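Why Do Things Get Scratched?
A Droddale Young Readers page
November 24, 2020

Have you ever been given something brand new and shiny, maybe a lunch box or a pair of sunglasses, and promised yourself that you would keep it perfect forever? And then, a week or so later, you tilted it toward the window and there they were - little lines, all over it! Don't feel bad. Scratches happen to everyone, even to very careful people, and there is a lovely bit of science hiding inside every one of them.

Let's start with the word "hard." When we talk about everyday things, we say a brick is hard and a pillow is soft. But people who study rocks and metals mean something a little more special. To them, a hard thing is a thing that is difficult to scratch. If you rub two materials together, the harder one usually leaves a mark on the softer one. It's a bit like an arm-wrestling match, only much slower and with more dust.

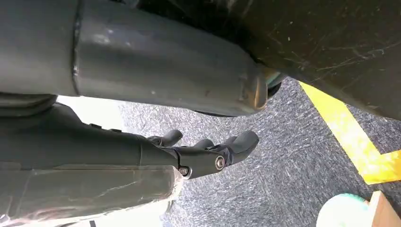 Dust is really the sneaky part of this story. It looks so soft, floating about in the sunshine, that you would never guess it could hurt anything. But dust is a mixture, and mixed in with the fluff there are often teeny grains of sand and grit. Many of those grains are made of quartz, and quartz is harder than most plastics, harder than paint, and harder than plenty of metals too. When a grain gets trapped between two things that rub, it gets dragged along like the tip of a pencil. You can find fine, pale scratches like these on a dark surface, running every which way, with light dust marks in between them. Dark colors are especially good at showing them off. A scratch has rough little edges that scatter the light, so it often looks whiter than whatever is around it, and white on black is very easy to spot.

Now, some materials would win nearly every match. Diamond is the hardest natural material most of us will ever hear about, and it can scratch almost anything. Talc is at the other end, and it is so soft that you can mark it with your fingernail. Your fingernail, by the way, is harder than you might think!
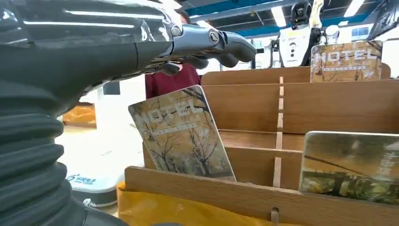
Reading time: 3 minutes

Wood is a funny one. It can be scratched and dented quite easily, but it has a pattern of its own, called the grain, and small scratches that run along the grain like to hide in it. A wood-grain rack with lots of slots and dividers has many edges where things can slide in and out, and edges are often the first places to look worn. Shiny metal is the opposite. It bounces light back in bright streaks, and even one small scratch can interrupt them.

Would you like to try some scratch science yourself? Ask a grown-up for an old plastic lid that is headed for the recycling bin. Rub one half with a soft, damp cloth, 30 times. Then sprinkle a pinch of dry sand on the other half and rub that gently, 30 times again. Rinse it off, dry it, and hold it under a lamp. Tip it this way and that, and see which half sparkles with little lines. (Please don't use your sister's tablet for this one.)

You can use what you find out to look after your own things. Rinse the grit off your sunglasses before you wipe them, and keep coins and keys in a different pocket.

Next on this page: Why Does Metal Rust?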